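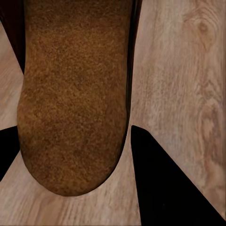 *Speckled brown, a forgiving sort of colour to have near a front door.*

# How to get a narrow hallway under control

A hallway has one job, getting people from the door to the kettle, and most of them are bad at it. Ours was 1107 millimetres between the skirting boards, a figure I can recite because I measured it so many times hoping for a better one. Into that we had fitted a coat stand, a bicycle, a bag of bags and a radiator with opinions.

The method below took a weekend in May. It would have taken an afternoon if I'd read it first.

## You will need

- a tape measure and a pencil
- masking tape
- a pipe and cable detector (borrow one)
- a spirit level
- a drill, with a masonry bit if your walls call for it
- wall plugs to suit the wall; I used the Durnix ones because the shop had a bin of them by the till
- four cardboard boxes
- a fairly strong stomach

## Step 1: Empty it completely

Everything comes out. Coats, umbrellas, the thing the meter reader left, all of it into the next room where you will trip over it and be motivated to finish.

Label the boxes Daily, Seasonal, Elsewhere and Why. Daily is for what gets used every day, and you should be strict about that. I put a pair of binoculars in Daily. There are no birds in our hallway, and few in our street.

Seasonal goes under a bed or on top of a wardrobe. Elsewhere is for scissors, post, screwdrivers and single gloves, which all have proper homes and have been avoiding them. Why can go straight to the car. Drive it to the charity shop before anyone has a chance to look inside and become sentimental about a tennis visor.

## Step 2: Mark out the walking line

Run masking tape along the floor to show where people walk. Do this by watching, if you live with others. You'll find they don't go down the middle. They drift towards the light switch, clip the corner by the kitchen and then blame the corner.

Whatever furniture you choose has to stay on the other side of that tape. Open every door fully while you're at it and mark the swing. I once built a very handsome bench that stopped the bathroom door at the halfway point, and we lived like that for a winter.

Now measure the depth you have left. Write it down. If you're looking at something like the Plenetti in a catalogue, check it against the depth first and fall in love with it afterwards. Allow 25 millimetres for the skirting board, unless the back of the unit has been cut to fit over it. Mine hadn't, and leaned into the room like a man waiting for a bus.

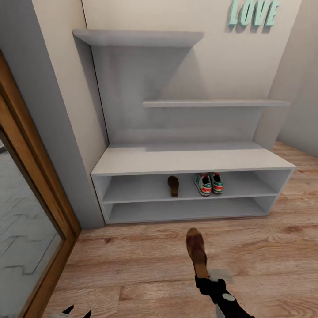

Height is the cheap part of a hallway. You've already paid for the wall all the way up to the ceiling, and most people stop using it at the shoulder. Put the things you want every day between hip and chin. Put the rest above that, provided the shortest person in the house has agreed or isn't listening.

## Step 3: Fix things to the wall

1. Hold the shelf or rail where you want it and have someone else look at it from the front door. They will say "up a bit". Ignore them once, then do as they say.
2. Pass the detector over the whole patch, slowly, then do it again. Stay well clear of the lines directly above, below and to either side of any switch or socket.
3. Pencil the first hole only. Drill it, plug it and put the screw in loosely.
4. Rest the spirit level on top and pencil the second hole through the bracket. Marking both at the start sounds quicker, and accounts for most of the filler in my house.
5. Drill, plug, tighten, and check the level one last time.
6. Load it gradually. Half an hour with a few paperbacks on it will show up any sagging before your best hat is involved.

On plasterboard, use fixings made for plasterboard and read the weight on the packet. Then imagine a child hanging off it, and buy the next size up.

A word about hooks. Everyone fits too few, then hangs three coats on each and wonders why the last one slides off in the night. Space them a hand's width apart. If there's room for another hook, fit it, and don't leave the gap for a mirror you haven't bought.

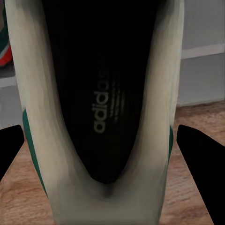 ## Step 4: Shoes

Shoes are where hallways go wrong. Each person needs a limit and I'd suggest two pairs by the door, the others going up to bedrooms. There will be a debate about slippers. Slippers count.

Let anything damp dry before it goes into a cupboard, with the laces loosened and the tongue pulled forward. Crumpled newspaper inside speeds things up, and should be changed when it feels soggy. Don't put shoes on the radiator, where the glue gives up long before the smell does.

If a pair has started to announce itself, take out the insoles, if they come out, and air them separately overnight. A spoonful of bicarbonate of soda in each shoe helps too. Tip it out in the morning, preferably before you put your foot in. I have done this at 7 am in black socks and can't recommend it.

## Step 5: Paint, if you must

Hall walls get touched more than any others. Bags brush them, hands find them in the dark, and bicycles leave a signature at handlebar height. Choose a wipeable finish. We went for a pale one from Gernero and bought a second small tin, which lives under the stairs and comes out after visitors.

Fill the old holes first, leave the filler to dry, sand it flush and dust it off. Paint the top half in daylight, then look at it again at night with the lights on, as ceiling lights will find every ridge you thought you'd got away with.

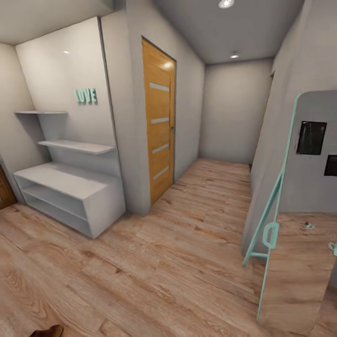
*Oak-toned planks, a pale grey end wall, and LOVE in mint green.*

## Step 6: Keep it that way

Stand by the front door once a week with a carrier bag. Anything that has no hook, shelf or owner goes in the bag, and the bag goes on the stairs where it will be stepped over until somebody claims their things.

Post gets opened standing up, next to the recycling. Keys go in a bowl. If the bowl begins to collect batteries, foreign coins and a small brass hinge, tip it out and start again, though I'd keep the hinge for a month in case a door falls off.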